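IT catch-up, Arkdale office
May, notes by Florencia Valdebenito

I got there late (sorry again!) so Russo's bit about the door code is missing. We went straight on to the scanners. The two on the first floor stopped talking to Judska after the last driver update, and I've now had 38 emails on the subject, so please, no more. Plan is to roll both back tonight after six.

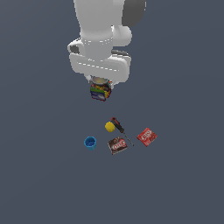 White arm, plain grey background.

Plenus licences next. We pay for 218 and 69 haven't been signed into all year, which made everyone go a bit quiet. I'm to ask for a list by team before we cut any. 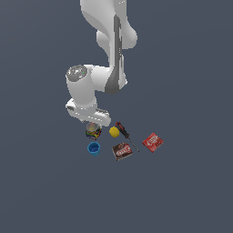
Accounts want to keep theirs whatever happens, and I said I'd pass that on, so I have. Russo thinks we should wait for the renewal quote. I don't, but fine, we'll wait.

Old laptops: still in the cupboard, still not wiped. Carried over.

Last updated: May, 4.15 pm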